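Community news | 2 minute read

Repair evenings return to Penport in April

The Penport repair evenings will start again in April, in the side room of the Nandthorpe Road library. Bookings open on 16/03/2021 and can be made at the library desk or by phone. Each session takes 11 people, with windows open and tables spaced apart, so please don't turn up without a slot.

The evenings cover small household things: lamps, toasters, radios, zips, wobbly chairs and the like. We can't take microwaves, anything that runs on gas, or televisions of any size. Bring one item per person. If it has a plug, bring the lead as well, and the instructions if you still have them.

Before the break we looked at 164 items and 59 of them went home still broken. Most of those were kettles with cracked bodies or cheap headphones that are glued shut. A few needed parts that could not be bought any more. If yours can't be mended we will tell you where it can be recycled, and the Drimau tip has now reopened its small electricals bay – go in by the lower gate and keep left.

Parts are charged at cost. Pandey Hardware has agreed to go on giving us ten per cent off fuses, flex and screws, and will put things aside if we ring ahead. There is no charge for the mending itself, but there is a tin by the door towards the heating.

We are also asking for spare bits and pieces again. Good plugs, odd screws, reels of thread, buttons and sandpaper are always used. Please don't leave paint, glue that has been opened, or batteries. Donations can be handed in at the library desk during opening hours – not left in the porch, where the rain gets in. 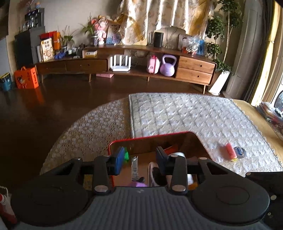
Sorting takes up a fair part of each evening, and it goes much faster when things arrive already grouped. Cables are the worst for this. Mixed boxes are still welcome, and a white roll of tape next to a metal tool and a coil of white cable is the usual sort of mixture, but if you have time, put tape and tools in one bag and anything with a wire in another. Label chargers with what they fit, if you know. Small screws are best in a jar with a lid.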